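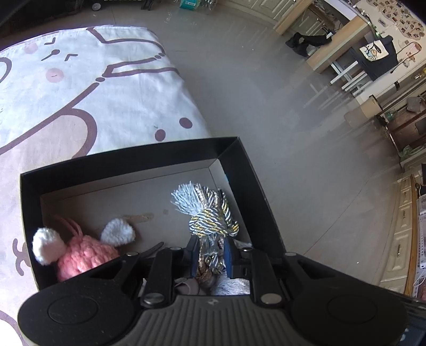 Tidying up at Tramholm: notes from an open day
6 Nov 2022

I took the early bus out to Hendmont because Tramholm had promised visitors a look at household robotics "at work in a real home". I have been to enough of these days to arrive with low hopes and a sandwich. The last one, the Clikasia fair in March, had a machine that folded a single grey towel all afternoon, and the towel had been ironed first.

The home was one big room with a tiled floor, a bed and a run of cream kitchen cupboards. Boots on the floor, bottles, a Tuborg carton next to a bin. I'll give them credit for that. Most demonstration rooms I've walked through look as if a real estate agent has just left.

What was being done

The chore was putting small soft toys into an open black box. Crocheted things mostly, along with a rope dog toy with a frayed tassel. The work was being done by people holding grippers in their hands, two blue-padded fingers on a black body, and the idea is that a machine will learn from the recordings later on. Thérèse Fraser, who showed our group through, was quite open about it. No robot would be tidying anything that day.

I think the invitation could have said so. "At work" was carrying a lot of weight. Still, I stayed longer than I'd planned, and I had a turn myself.

It is harder than it looks. With fingers you feel a soft toy give and you know when you've got it. With the gripper I had to go by eye, and I came at a crocheted doll from the wrong side and pushed it along the bed. Anything with a loop of string was worse. I'd get the body, and the string would stay on the sheet and drag after it. I managed 4 toys in the time a bored child would have cleared the lot and gone outside.

Fraser told us the project wants 4000 recordings of this one job before anyone tries training on it, and that they had 145 they were happy with. I asked what happened to the ones they weren't happy with and she said they were kept, but in another folder. I liked that answer better than anything on the handout.
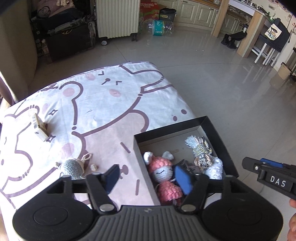 Can a machine put the toys away by itself yet?
On what I was shown, it can't be relied on to. The tidying at Tramholm is done by people, and the part where a robot takes over was described to us, with no date attached.

The handout talked up a program called Seok, which is meant to take the recordings and turn them into movements. We saw it as a slide. There was a tidy diagram and a line about "everyday objects". I asked whether that meant these everyday objects or mine, and was told it should carry over to other homes. I wrote down "should".

Here is what bothers me. A box on a bed is a fair start, but the chore in my house doesn't begin with a box on a bed. It begins with finding the other sock under the couch, deciding whether the thing in your hand is rubbish or somebody's treasure, and then moving the dog. Picking up is the bit I mind least. A machine that can lift a doll off a flat sheet has learnt to lift a doll off a flat sheet, and I'd want to see it try a wet tea towel before I cleared space in the hall cupboard. 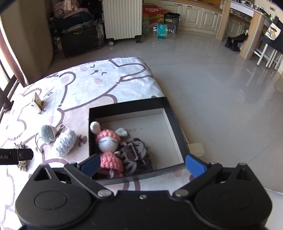 The patterned bedding did get me thinking, though. A man in our group who used to run a packing line said that where he worked everything sat on a plain belt under the same light, and even then the picking machine had to be babied. A bed covered in big cartoon bears, with pink cheeks all over it, is a long way from a plain belt. If a program can learn to tell a printed face from a crocheted one, I'd call that progress of an honest sort. We weren't shown that it could.

He also asked about shops, which I hadn't considered. Restocking a shelf of soft toys is the same motion repeated for hours, and he thought that would come well before anything in the home. Fraser agreed it was likelier, but wouldn't give him a year when he pressed her.

The tour took about an hour and there was tea afterwards. Parking is on the street and fills up early, so the bus is the better bet. Entry was $5, and children are welcome, although the ones who came on my visit mainly wanted the toys.

I've put my name down for the next one. Fraser says they hope to have an arm doing the job by then – one arm, one box – and I told her I'd bring my own tea towel.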